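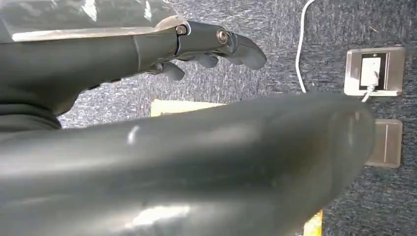

A crinkled cover above, carpet below.

Divided cardboard organizers: what they fix and what they don't

I have been sold the divided box three times now. First as a drawer insert, then as a "countertop system" from Jindero, then as a free cardboard thing that came inside a shipment of something else. The free one is still in use, so you can guess how I feel about the other two.

The claim you read everywhere is that a grid of small compartments makes you tidy. I don't buy it. A grid holds small packages upright in rows, and that's a real help with tea bags, snack bars, seed packets, spare fuses and sample sachets. It does very little for a table where four kinds of things have already piled up. If you have a work table in the living room that is also the snack table and the cable table, as ours is, read the parts about cables before you buy anything.

Use cardboard first

Try cardboard for a couple of weeks before paying for plastic or bamboo. You'll find out whether the slots are the right width, and mine weren't the first time. A Drosent box I cut down had slots so narrow that I had to pinch every packet out with two fingertips, and the walls went soft by Sunday. Take your widest item with you when you look at boxes. Push it in. If you can't get it out again without bending the wall, leave that box at the store.

Cardboard and kitchens don't always get along. Keep it off the counter beside the sink, and don't bother lining it with foil. I did, it tore, and then I had scraps of foil in with the tea.

Filling it

The usual advice says to fill from the back so the front stays open for things you use daily. I was doubtful and tried it both ways. From the back does work better, mainly for small wrapped stuff that disappears behind anything taller. Leave a good number of slots empty. People hate an empty slot and will put a paper clip in it, and after that it's a junk drawer with walls.

Labels: skip them. I made 19 for one box and was ignoring them by the next morning. If the packets are printed, you can already read them.
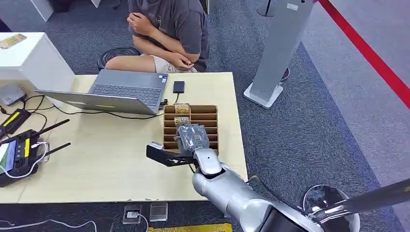

The cables are a separate job, and no box with slots will do it for you. What has helped here:

Coil the extra length and put the coil somewhere feet don't go. The floor under the table is where everybody's feet go. A hook on the underside costs next to nothing, although the stick-on kind from Kamath let go in the August heat and took a strip of varnish along.

Put the router at a back corner and leave it alone. I've seen those lidded router boxes with the cute slits. Ours got warm in there, and one of the plugs wouldn't fit through the slit anyway.

Give the laptop its own patch of table with nothing behind it. Otherwise the lid pushes back into whatever is there every time it opens.

Chargers go on the side nearest the outlet – even if it looks worse.

Covering what you can't put away

Clear plastic is fine for keeping dust off for a day or two. For longer than that I'd use an old pillowcase. Plastic crackles, slides onto the carpet and collects its own layer of lint, which you then tip off onto whatever you were protecting. The Lorkau fitted covers are nicer to handle but come in 2 sizes, and neither one fit a thing I own.

Cleaning the box itself

Turn it over and tap the bottom. Use a dry paintbrush for the corners. No damp cloth on cardboard, whatever the comments say. When the dividers start to lean, flatten the box, recycle it and wait for the next delivery.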